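4.2 Temporary structures and the broadcast setting

The second group of findings concerns the physical staging of selection events. Of the 64 events in the sample, 40 were held on purpose-built platforms erected inside or in front of an existing venue, and the remainder used a permanent stage. Organizers of the former group consistently described the platform as a background element. Interview material suggests that its influence on the programme was greater than this description allows. Sightlines, the distance walked by each selected player, and the position of the team tables were all fixed by the dimensions of the platform well before the running order was agreed.

Ruchti's earlier work on arena conversion treats such structures as a branch of theatrical design. We depart from that view in one respect. A theatrical set is viewed from a limited range of seats, whereas a draft stage is viewed by a seated audience, by members of the public outside the perimeter, and by a television audience whose vantage point changes several times a minute. Finishing work was therefore assessed separately for each of these groups.
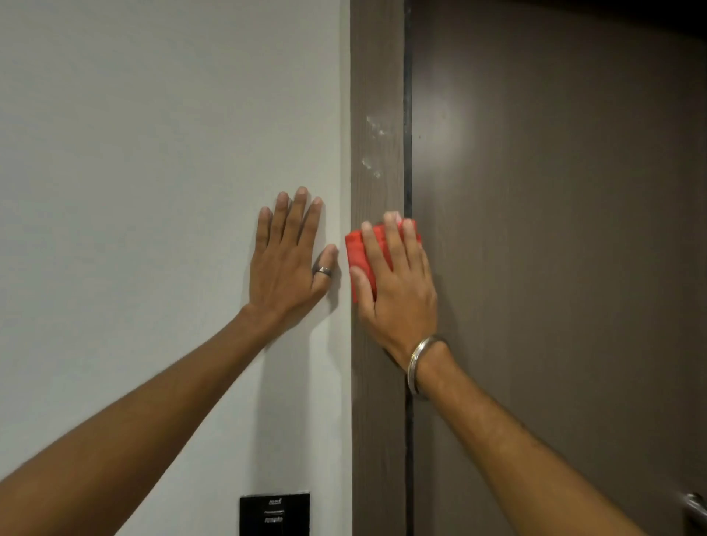 Figure 2. Hand cleaning of a door surround.

Finishing standards varied considerably between leagues. At the Rondia hockey draft, the contractor was required to bring all painted surfaces within reach of the players' entrance to broadcast standard, while surfaces beyond the second row of lighting were left to the contractor's discretion. Work of this kind remains largely manual. A cloth held against the face of a door frame, with the other hand flat on the adjoining wall (Figure 2), is typical of the scale at which it is carried out, and none of the budgets we examined listed it as a separate item. At Lenero, where the colour of the backdrop was changed in March at the request of the broadcaster, the labour involved was recorded only under general site costs.

The cost of dismantling was more fully documented. Over 19 per cent of the total staging budget at the Shawky lacrosse draft was assigned to removal and site restoration – a share that organizers attributed to the municipal permit, under which the forecourt had to be returned to public use by the following morning. Comparable permits applied at two other sites. In both cases the centre of disagreement between host city and league was the period of closure, and the appearance of the structure itself drew little comment in the correspondence made available to us.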